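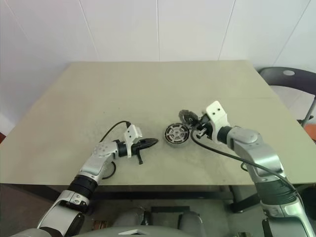
Nikivby Opens Its Small Parts Bench to Walk-In Repairs

For release in March

I'm Sumathi Rao, I run Nikivby, and I'm very happy (and a bit short on sleep) to announce that our small parts bench is opening to the public this month. If you have a desk fan that grinds, a little speaker that buzzes or a kitchen gadget whose knob spins without doing anything, bring it in!

Nikivby has been fixing things for shops and offices for a while now, mostly by the boxful. What kept happening is that the people dropping off those boxes would pull something of their own out of a bag and ask if we'd mind taking a quick look. We never minded. I like those jobs best, to be frank, and this spring I decided we should put them on the price list and give them a proper room.

The room is at the back of our place in the Kandasamy building, suite 104. Walk past the front counter and keep going. Doors open at 11 in the morning and we take the last item at 5, so please don't come running at ten past with a blender under your arm. I've been that customer and I know the feeling, but we do need to sweep up.

A bench visit costs $45. That covers opening the thing up, cleaning it, checking the moving parts and putting it back together. If it needs a new part, we call you with the price first and you decide. If you'd sooner take it home as it was, we'll close it up and hand it back, and you pay for the visit only.

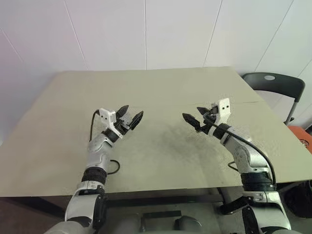 Setting up the room took longer than I planned, and most of that was me fussing over the worktable. I wanted a big one. Small screws get away from you on a small table, and so do springs, and I've spent enough of my life on my knees with a flashlight. I also wanted it pale, so a black washer shows up the second you put it down. We looked at a shiny white surface from Mandov and the glare gave me a headache before lunch. The pale beige-green we have now is much kinder on the eyes, even if there's a faint seam running at a slant toward the back on the right side. I noticed it right away and now it's the only thing I see. The white wall panels behind the table help too, and they wipe down easily, which matters when you clean fans for a living.

Tsz-kin Huang will be running the bench day to day. Tsz-kin came to us from Emonus, a clock and instrument repair shop, and has far more patience than I do with anything that has teeth on it. "Most of what comes in is dust," Tsz-kin told me when we were writing this. "Dust and hair, and then somebody oiled the dust. I'd love it if people brought things in before they got to the oil."

So please, skip the cooking oil. And a few other notes while I have you. Bring the charger or cord if there is one. Bring any loose pieces in a sandwich bag, including the ones you think are from something else. Take out the batteries. Tell us what the thing was doing when it quit, even if it sounds silly - "it started humming in a different key" was a real clue last winter and it got us straight to a worn bearing.

We don't do phones, microwaves or anything that runs on gas. Sewing machines are a maybe, so call first. Fans, speakers, mixers, hair dryers, toy trains and music boxes are all fine.

Reporters and neighborhood newsletters are welcome to stop by while we're open and see the bench for themselves. Tsz-kin is happy to talk while working, as long as you don't lean on the table. I'll make the coffee.

About Nikivby

Nikivby repairs small household and office equipment for businesses and, starting this month, for anyone who walks in.

Press contact: Sumathi Rao, Nikivby, Kandasamy building, suite 104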